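The Bench at Odholm, in May

Hello again, and welcome to the gallery page for the back workshop at Odholm. I know I promised these back when the snow was still on the ground, and then the heating went, and then we had the big Dimamel order to get out the door, and one thing and another. Anyway, it's May, the windows are open, and I finally sat down with a cup of coffee and sorted everything out.

For anyone new: we put older desktop computers back together for schools and small offices. They come to us as bare cases and boxes of parts, and they leave as something you can plug in and use. Since we opened we have sent out 1,111 of them, a number I like so much that I held off updating the sign by the door for as long as I decently could (sorry, Costel).

This page is mostly about the assembly bench, because that is what people write in and ask about. I've gone on a bit, as usual. Skip ahead if you like!

The work surface is ribbed aluminum, with long channels running the length of it, and I wouldn't trade it for anything. We used to have a big old dining table in that spot with a green felt cloth over it, which looked lovely and swallowed every screw that ever fell on it. Metal is colder on the forearms in January, I'll admit, and it throws the light back at you something fierce when the lamp is pulled down low, but you can wipe it clean in a moment and it stays flat. 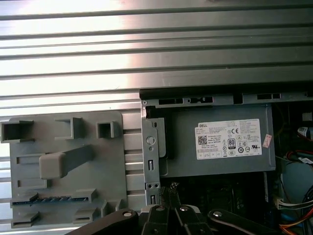

Costel Dervishi drew up the gray plate for the parts over one long winter, mostly in the evenings and mostly on the backs of Zúñiga delivery slips. The idea was simple enough. Each part should have its own spot to wait in, close to the open case, so that whoever is building can reach for it without looking up. The first version had all the holders the same size, and we spent a week wedging things in with folded cardboard before he took it home again. The one we use now has deep holders and shallow ones, little brackets, and a long holder with raised guides at both ends that keeps a slim part standing up nice and straight. I was doubtful about the guides. I have since apologized.

The cases themselves are the part I'm fondest of. A plain gray sheet metal chassis doesn't look like much, and I suppose it isn't, but I enjoy the moment when one is lying open on the bench with everything still to go in. It reminds me of a kitchen counter before the holiday baking starts. We lay them down flat, open side up, and we work through the parts in the same order each time. On a good day a case takes 30 minutes, and on a bad day it takes until somebody finds the right screwdriver.

Speaking of which, the screwdrivers hang by the sink now. Please put them back there if you borrow one. The set from Surer is missing its smallest size again, and I have already looked in the coat pockets.

A few people asked after last year's page whether the bench is ever really tidy. Well, it gets wiped down at 5 every afternoon, and the parts that weren't used go back to the shelves in their trays. Whatever is half built stays put overnight with a clean sheet over it. I find it very hard to walk away from a half-built one, to tell you the truth, and more than once I've missed my bus over it.

Costel is already talking about a second plate for the smaller cases, with shorter holders and a bit more room for fingers. There are five sketches of it pinned up over the kettle, all slightly different, and he would like opinions. Write yours on the sheet next to them, and please use the pencil, as he changes his mind a good deal.

More to come once the summer orders are packed and the Dimamel boxes are out of the hallway.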